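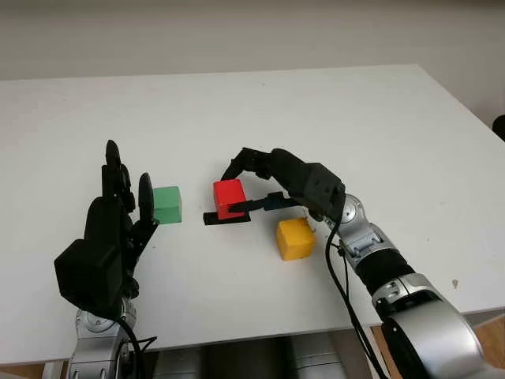 What do we need for the block-stacking unit?
A table you can walk up to from two sides, three blocks in red, yellow and green, a dark strip to mark the base position, and a pencil. The worksheet is at the back of this handout. Bring your own eraser.

Unit 4 handout: Ordering and stacking with colored cubes
Course: Early Math Methods, section B
Instructor: Girish Rathore

Purpose of the unit

Most of you will teach counting before you teach order, and the children you work with will already know some color words. This unit uses both. By the end of it you should be able to set up a three-block task, say the instruction for it in one sentence, and write down what a child did in a form another teacher can read.

The reading for this unit is chapter 12 of the Partanen workbook. Skip the section on pattern cards for now.

Setting up the table

Use a plain light tabletop if you have one. Colored cloths and printed mats pull attention away from the blocks. Clear off the cups, the papers and the phone first.

Put the strip down before the blocks. It marks where the bottom block goes, and it stays there for the whole session. Press the ends flat so a block won't rock on them. The block may cover most of the strip and leave a bit showing on either side.

Leave a hand's width between the loose blocks at the start. If they touch, small children tend to push all three at once.

The order of a stack

We read a stack from the bottom up. "Red, yellow" means red on the table and yellow on red. Write it that way every time, including in your own notes. The Trullico cards read from the top down, so if your placement school uses those, turn the order around before you copy anything onto our sheet.

Three blocks of different colors give six possible full towers:

red, yellow, green
red, green, yellow
yellow, red, green
yellow, green, red
green, red, yellow
green, yellow, red

Older children can find all six themselves. With four-year-olds, stay with one tower and repeat it.

Placing a block

There are four steps to placing one block: pick up, carry, line up, let go. Write a separate mark for each on the sheet. A child who carries well and lets go too early has a different problem from a child who can't line up the edges, and a single tick for "placed" hides that.

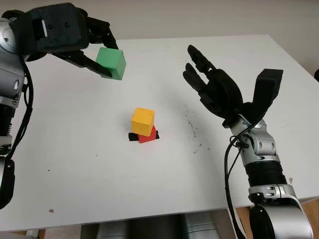

Carrying is the step that most students forget to mark. Watch how high the block is lifted. It has to clear the top of the stack, and many children keep it low and knock the tower from the side. If this happens, let the child rebuild. Don't rebuild it yourself.

For lining up, a small offset is fine. Mark it as "offset" and go on. If more than half of the upper block hangs over, mark "unstable" even if it stays up.

One hand or two

Let the child choose. Some hold the lower block with one hand and place with the other, and some leave the second hand in the air. Note which hand placed the block with an L or an R. Do not correct it.

Timing

A session runs 12 minutes with one child. The full class period is 45 minutes, so each group of three can take a turn as child, teacher and note taker. Keep the last few minutes for comparing sheets. Two people who watched the same stack should have the same marks for it. Where they differ, talk it over and write both versions down.

Partly built stacks

Stop the task at two blocks now and then and ask what comes next. The child can point or say the color. A stack of two with one block still on the table is a good place to ask "Which one is on top?" and "Which one is left?" Ask one question, then wait.

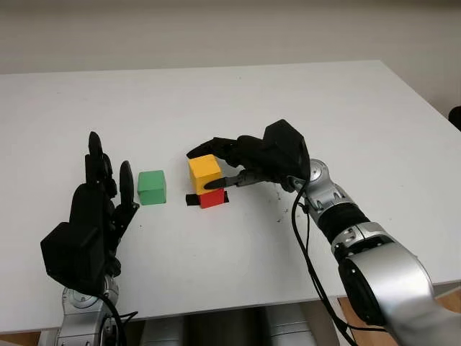 Ekel asked whether a child who names the top block correctly but points to the bottom one should get the mark. Give the mark for the word and leave the pointing box blank. Then ask again later in the session with the colors switched.

Homework

Run the task twice with a partner, using two different towers from the list. Fill in one sheet for each run. Read pages 29 to 45 in the Partanen workbook. Sheets go in the tray by the door before noon.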